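4/9/24

Up before the kettle had any right to be on, and I sat in the back room with the dog across my feet and the family tree papers out again. I said I would leave them alone until the tax was done. The tax is not done. But the envelope from Cotden came yesterday afternoon and I had only skimmed it, and I lay there half the night thinking of it sitting on the sideboard, so really I was saving myself the bother of lying there any longer.

It is the parish burial list, or a copy of it anyway, 54 pages, typed up years ago by someone with a very patient hand and a ribbon that was nearly finished. Grandad's people are in it. I had always been told they came straight out from the old country to Munder and stayed put, and there they are in Cotden for a good eleven years first, with two babies buried that I never heard one word about. Alfred and then Rose. Alfred was three weeks old. Rose doesn't even have an age beside her, only "infant", and her mother's name spelt wrong. I had to get up and walk around the garden for a bit after that. The broad beans are in flower and smelling lovely, and the bees were already at them, cold as it was.

I do wonder if Nan knew. She must have known something, she was close to her mother-in-law at the end and did all her sitting up at night with her. But that generation could carry a thing to the grave and never spill a drop. I remember asking her once why there was such a gap between Uncle Len and my father, and she told me to go and see if the hens had laid.

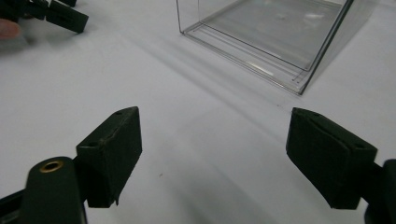
Anyway, by mid-morning I had rung Vlasta Shehu, who was very kind about being rung before she'd had her shower. She has been at this game much longer than I have, and she has 1,181 names in her tree, all with papers behind them. Mine has 713 and I would not swear to the whole lot of them in court. She says to write to the cemetery trust and ask for the plot numbers, and not to trust the typed list for spelling, and to look for the stillbirths separately as they were often kept in another book altogether. I wrote all that on the back of the gas bill, and then had to copy it out again when I remembered I need to take the gas bill to the post office.

We got on to her mother's hip after that, and then on to quinces, and it was nearly lunch when I hung up. Cheese on toast, and the last of the green tomato relish, which has gone a bit sharp but I like it that way.

This afternoon I wrote the letter to the trust. Three goes at it. The first was far too long and had the hens in it. I asked whether there is any marker, and if there isn't, what it would cost to put a small one in. Geoff thinks it could be as much as $2,000 by the time they've all had their cut, and he is probably right, but I have the money from Mum's piano and I can't think of a better home for it. I would like them to have their names spelt properly.

If we do go over I should like to wait until May, when the roads are quieter and his knee has had a chance. We could stop the night with Amine on the way and finally give back that casserole dish.

Letter is on the hall table with a stamp on it. Rain now, quite heavy — must get the towels in.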